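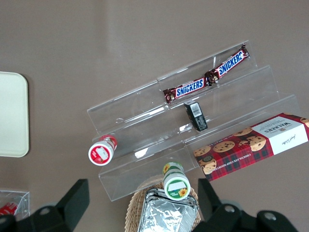
Chapter 6
Learning from Demonstration on a Crowded Table

In the previous chapter the robot handled one object at a time, on a table with nothing else on it. Real tables are not like this. A shop counter or a kitchen shelf holds boxes, bottles and small packets close together, and some of the surfaces are transparent, which makes depth difficult to measure.

This chapter follows the Rostine study, led by Leobardo Figueroa, in which one policy was trained on some 3000 demonstrations given by human operators. The policy receives only camera pictures and joint positions. It has no map of the table and no list of the objects - everything must be learned from the examples.

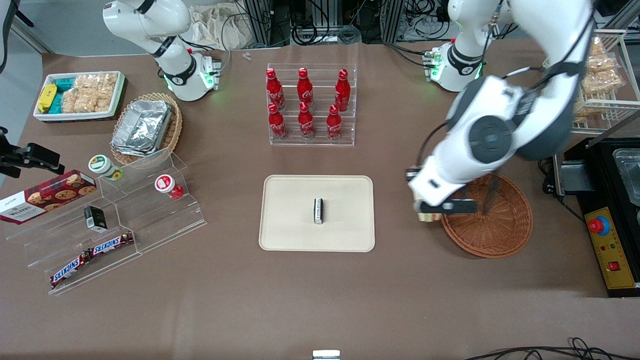

Why does the method use a wrist view as well as a fixed view?
The fixed view shows where things are on the whole table, but the arm often hides the object at the moment of grasping. The wrist view is narrow, and it stays close to the fingers when precision matters most.

Section 6.2 describes how the two views are joined.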